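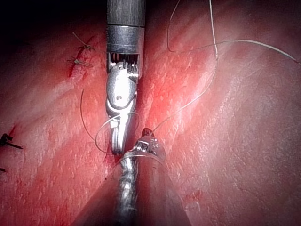 Cataloging the Dance Band Library of the Stindale Town Hall
Final project report, Music Program

1. Purpose
The Stindale Town Hall holds the sheet music of two former brass and dance ensembles, Korngate and Bekgate. The project set out to list the collection and to identify complete sets suitable for performance by the college wind band.

2. Method
Each folder was opened, its parts were compared with the score, and the title, arranger and key were entered in a shared spreadsheet. Missing parts were marked in a separate column. Pencil markings by earlier players were left in place.

3. Results
The collection contains 2868 separate parts in 259 folders. Of these folders, 142 hold a complete set. Second trombone and baritone saxophone are the parts most often missing. The Sfakianakis bequest, which is mainly waltzes, is in the best condition. Several Bekgate folders had been filed under the first line of the lyrics and were refiled by title.

4. Recommendations
Complete sets should be scanned before they are lent. Damaged covers should be replaced in the fall term.

Last updated: April

Shares: 6 | Comments: 2

trombone_attic: I may have a few of the Bekgate second trombone parts at home. Where should I send them?

mlw: Are the waltzes open to community bands too?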